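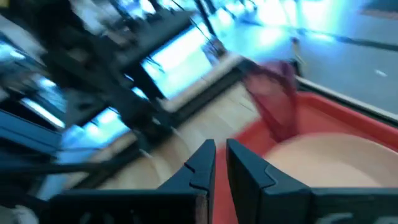
Fig. 1. Red tray, tabletop.

Music Recording and Repertoire, Unit 5
Handout: Pacing a string quartet session

Set work for this unit is the Nelano Quartet's studio recording of the Zarnville Suite by Povilas Krūmiņa. Bring the score on Friday. Bar numbers below follow the Gudeta edition, where the repeat in the second movement is written out.

1. Tempo
The first movement is marked crotchet = 52. The players begin near the mark and let it fall at the viola entry in bar 11. Compare two takes made on the same morning. In the second the cello holds the pulse and the slowing is much smaller. Howard Rowbotham, who produced the session, used the second take up to the double bar and the first from there on. Mark in your score where you think the join lies.

2. Tuning
The quartet tunes its fifths slightly narrow so that the cello's open C agrees with the violins' E. Check this in the closing chord of the slow movement. Retune between takes, and write down the pitch of the A each time. A drift too small to notice within one take can still spoil an edit.

3. Microphones
One main pair, with a spot microphone on the cello. Bring the spot up only until the bowing is clear. If the cello moves forward in the stereo picture, the level is too high.

4. Take sheets
Use one line per take: start bar, end bar, faults, preferred passages. Do not write "good" without bar numbers.

Reading: Biswas, chapter 5; Padilla on editing in slow movements.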